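Learning to Write Letters Again

Back in April I ran out of things to say on the phone. You know how it goes. You call your family, they ask what's new, you say nothing much, they say nothing much here either, and then everyone listens to the dishwasher for a while. So one evening I dug a pad of paper out of the desk and wrote a letter to my aunt in Te Moana instead. A real one, with a stamp! It took me most of the evening and my hand hurt afterward, but I've been hooked ever since, and this month I get to use my corner of the newsletter to try and hook the rest of you.
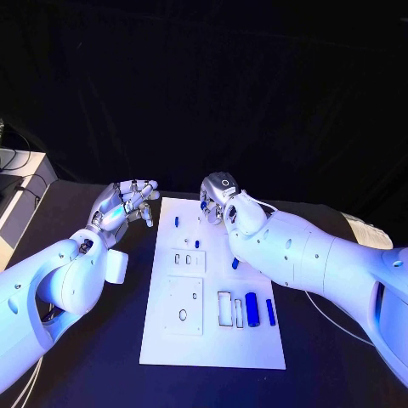
From the Brondwood Pen & Paper Club | 08/07/2020

First, the handwriting question, which is the one I get every single time. Mine is terrible. It was terrible in third grade and it has gone downhill from there. I did try to fix it for a while (I bought one of those workbooks with the dotted lines and did a whole page of lowercase g's at the kitchen table), and my g's are now lovely and everything else looks the same as before. My aunt says she can read most of it and guesses the rest. If you're worried about yours, skip a line between lines and slow down at the ends of words. That's all the advice I have, and it helps more than the workbook did.

What you write on matters a bit more than I expected. I started on plain printer paper and the ink from my good pen went fuzzy at the edges and showed through on the back, so I could only use one side. Then I splurged on a Prellel pad, the cream one with 30 sheets, and oh my goodness. You can write on both sides and the pen just glides. It isn't cheap, so I do my rough drafts on the backs of old envelopes and save the nice stuff for the final copy. Yes, I do rough drafts. I know some of you think that's cheating, and we've had that discussion at club more than once!

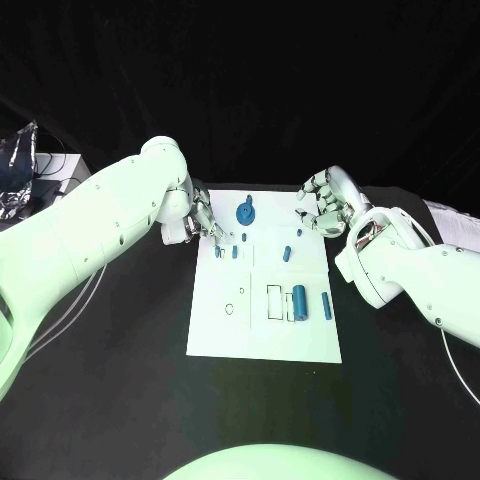

Pens are personal and I'm not going to start a fight over them. I'll only say that a cheap gel pen has carried me through a lot of letters, and that the fountain pen I got for my birthday has ruined two blouses. If you're left-handed like me, look for ink that dries fast, or you'll be walking around with a blue pinky all day.

Now, what to say. This is where people freeze up, and I did too. I sat there thinking I needed news, and there wasn't any. What got me going was writing down one small thing a day on the calendar by the fridge. The neighbor's cat got into our garage. The tomatoes have those ugly spots on the bottom again. I finally watched the movie everyone told me to watch and fell asleep before the end. By the weekend I have a list, and a list turns into two pages without much trouble. My aunt writes back mostly about her bus driver and the price of plums, and I read every word standing up at the mailbox.

Ask questions, too. I forgot to do that in my first few letters and got back very polite replies with nothing much in them. Then I asked her what she ate for lunch when she was in school, and I got six pages, with a drawing of a sandwich.
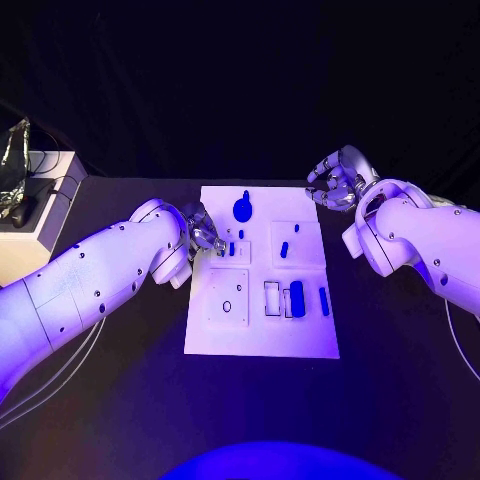

Keeping track has turned out to be my weak spot. Once I had more than one person to write to, I couldn't remember who I'd told about the cat, and I'm pretty sure my old college roommate has now heard it twice. So I keep a little notebook with the name, the day I mailed it and a few words about what was in it. I also take a picture of each letter before I seal it up, which a couple of members think spoils the fun. I like having them. Letters do get lost, and the one I sent to Drodness in the spring still hasn't shown up anywhere.

We're putting together the fall pen pal list right now, by the way. The club wants to get to 200 letters mailed before the end of the year, all of us together, and we could use more hands. If you'd like a pen pal, drop a card in the club box by the front door with your name, your mailing address and 2 or 3 things you like talking about. You don't have to be a member. Please print the address, because I'm the one who copies them out, and see above about my eyesight and everybody's g's. (Okay, I didn't mention my eyesight. It isn't great either.)

Next month I want to write about envelopes, including how to make your own from old maps. If you have any maps you don't need, I'll take them off your hands, the more creased the better.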